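Ticket 200 -- Soporte Sudelis, tapicería y textil del hogar
Estado: abierto
Asunto: mancha rosada en el sofá gris después de dejar ropa roja encima

¡Hola otra vez! Abro ticket nuevo porque el anterior se cerró solo y no me dejaba responder. El sofá es el Fuddale de tela gris, el de trama fina, y desde enero tengo un cerco rosado en el asiento (como la palma de la mano, más o menos). Yo juraría que viene de la ropa de deporte roja, que siempre acaba ahí encima cuando la saco de la lavadora.

 El cerco me sale más hacia el respaldo, no lo busquéis junto a la costura.
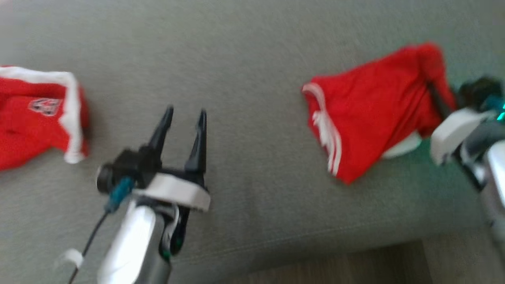

Tiempo de lectura: 3 min

Las prendas rojas con blanco son de esas de tejido deportivo, una de ellas brillante, y lo curioso es que el blanco no se les ha teñido nunca. ¿Puede desteñir en el sofá y no en su propio ribete? Eso me tiene loca.

Lo que he probado hasta ahora:

Domingo por la mañana: agua fría y paño blanco. El paño salió un poquito rosa, el cerco igual.

Domingo, 19 h: espuma Dorach, una pasada. Aclaró algo -- o eso quiero creer, con la lámpara encendida ya no me fío.

Al día siguiente: toallitas Pakzad para color. Nada de nada.

La etiqueta de la funda dice 100 % poliéster y no se ve ninguna cremallera, o sea que a la lavadora no va. ¿Repito con la espuma o paro ya antes de estropearlo? ¡Gracias!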